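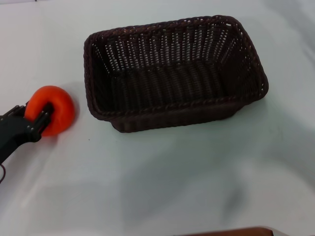

Tijani asked this morning whether the planner is really the slow part, or whether we only say so because it is the part we did not write ourselves. Fair remark. I could not answer it from the logs we had, so I used most of the day to get better logs.

Friday, December 13, 2024
Bench 2, Burham. Task: ring to basket, left arm.

Software as of this morning: Carndale planner from the August branch, our own grasp node, perception node with the new depth filter. The table plane is fitted once at start and then kept fixed. I would like to change this. The cloth is not flat, it has folds, and the plane fit takes whichever fold is nearest to the camera and tilts the whole table a little towards it. For a big object it does not matter. For the ring, which lies low on the cloth, the approach height comes out wrong and the fingers stop too high or press into the fabric.

What I changed:
Timestamps now written at the entry and exit of each node, same clock everywhere. Before, the planner used its own clock and the difference was hidden in the transfer time.
Plane fit uses the median over 9 depth images, no longer the first one only.
Basket model is now an open box with sloped walls. The old model was a straight box as wide as the rim, so the planner believed there was something solid beside the base and made a large detour around it.

Result on time: from "grasp closed" to "path ready" the planner itself takes 173 ms in the median. Perception, before that, takes around 200 ms, and nearly all of it is the basket segmentation. So Tijani was right to doubt. The planner is not fast, but it is not the worst.

Segmentation: the basket is dark and woven and the light comes through the small gaps. The mask gets holes there, mostly in the far inner wall and the short end walls. The depth in these gaps is the depth of something behind, so the wall is reported as partly missing, and then the hole-filling step runs many times until it is satisfied. I tried a closing operation with a larger kernel before the filling. The mask is clean now, but the rim gets thicker than in reality. For placing, I prefer a rim too thick to a rim too thin.

Runs after the changes: 23 in total, all from the same start pose. I did not tune between them. In two runs the ring touched the rim on the way in and the force limit stopped the arm, both times on the side near the gripper. I think the release pose is computed from the centre of the ring, but the fingers go through the hole and reach further than the model says. The attached-object geometry contains only the ring - fingers are filtered out as "self" and then forgotten. To check in the Tendden collision wrapper, I believe there is a flag for this.

The cable under the gripper body is also not in the model. With the present joint limits it should stay clear, but I write it down so we do not discover it a second time.

Open points:
- Is the plane refit cheap enough to do before every grasp? Measure, do not guess.
- Finger geometry during transfer, see above.
- Hole filling: put a maximum on the iterations and log when it is reached.
- Rename the parameter "clearance". It is used in two nodes with two meanings, and I lost an hour with it today.

Logs are in the usual folder under today's date, config file beside them. The old basket model is kept with the ending _straight, please do not delete it yet, the Carndale regression test still loads it.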